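May 8, 2023

Slept in till nearly eight, which never happens, and woke up to rain on the tin roof and the cat sitting on my hair. Made toast and finished the last of Laurinda's quince jelly (must ask for another jar, must not sound like I'm asking for another jar). The kitchen smells of wet dog and we don't even have a dog.

So the big news is the sourdough starter has come back from the dead. I'd shoved it to the back of the fridge in February and forgotten it, and when I pulled it out last week it had a layer of grey water on top and a smell like nail polish. Leena said to tip most of it out and feed what was left with rye, so I did, twice a day, and this morning it had climbed right up the jar and pushed the lid off! I stood there in my dressing gown clapping at it.

I used 422 grams of it, which is a ridiculous amount, but I'd built up far too much and couldn't bear to put it down the sink. Made the plain white dough and then a second one with walnuts and the end of a bag of sultanas. The walnut one was sticky as anything. I had it up to my elbows when the phone rang and I had to answer with my chin. It was Obinna wanting to know if I still had his folding chairs. I do. I've had them since Christmas and he was very nice about it.

Drove into Sullstead after lunch to get more flour, because the little shop here only stocks the self-raising. The road's still a mess past the bridge, all potholes and orange cones, and I got stuck behind a horse float the whole way. Didn't mind. I had the radio on and there was a woman talking about her grandmother's rye loaves, how they were baked once a fortnight and hung from a pole in the rafters, and I thought, well, I could do that, and then I remembered our rafters and the possums.

The flour place has put its prices up again. I bought two bags of the bakers' flour and one of the rye, and a new bench scraper even though my old one is perfectly fine, it's just gone a bit bendy. Ran into Melquiades at the counter and we talked for ages about ovens. He's got a brick one in the yard now, built it himself over the summer, and he says you can do pizza for the first hour, bread for the next couple and a rice pudding overnight as it cools down. I was green with envy. He offered me a shelf in it next time he fires it up, and I said yes before he'd got to the end of the sentence.

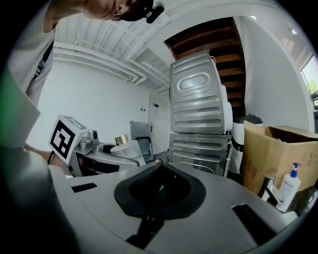
The black cap, out again today.

Home by four and both doughs had gone a bit further than I wanted. The white one had that wobbly look, like a waterbed, and when I turned it out it just sort of spread itself over the bench and lay there. I got it into the basket eventually with a lot of flour and some language. The walnut one behaved much better, I think because it's so heavy it can't be bothered running away.

Baked them one after the other in the big iron pot. The first came out flatter than I'd have liked but with a lovely dark crust, and it was crackling away on the rack like it does, and I rang Mum just so she could hear it down the line. She said it sounded like somebody walking on gravel. The walnut loaf is the best I've made all year – proper split along the top, sultanas a bit burnt where they poked out, but I like them that way. I was meant to let it cool. I gave it twenty minutes and then had the end off it with butter, standing up.

Þórarinn came by at six to drop off the library books and went home with half the white loaf in a tea towel. He wants the starter too, so I've put some in a jam jar for him and written the feeding instructions on the lid, and I bet you anything it'll be dead by winter.

Still raining. Gutters need doing. I want to try Leena's trick of leaving the shaped dough in the fridge overnight, so tomorrow's has gone in next to the milk, with a shower cap over it. Chairs back to Obinna in the morning as well, I've put them by the front door so I trip over them.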